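Grornow side table, white. 3 months in

Bought it for the desk corner, teal book or notebook and a plant, that's all it has to hold. Smooth top, wipes clean fast. Goes right up to the wall. Marks dont stick.

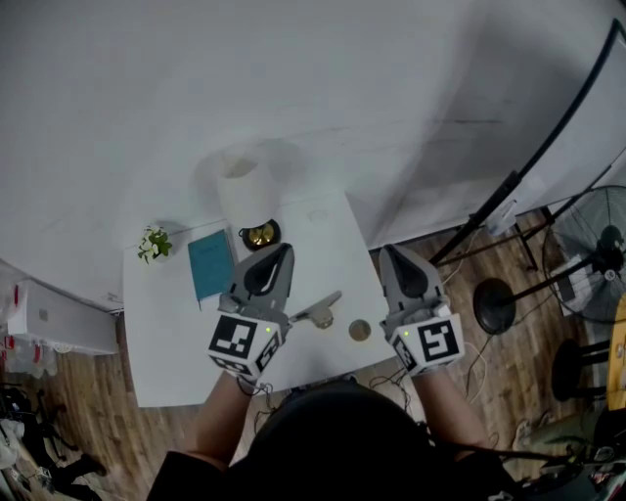 White top with book or notebook and plant.

Assembly took 2 of us, me and Roya. Instructions tiny. One bolt short, Grornow mailed it free.
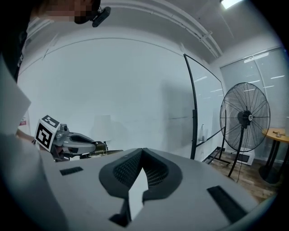 Moving it is the weak point. No wheels. Our whiteboard is on a black wheeled base and rolls anywhere, the table has to be lifted. Heavy for one person, scrapes teh floor if you drag.

Would buy again, on sale.

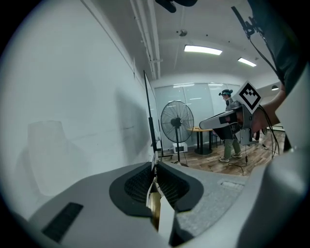

Rating

3 out of 5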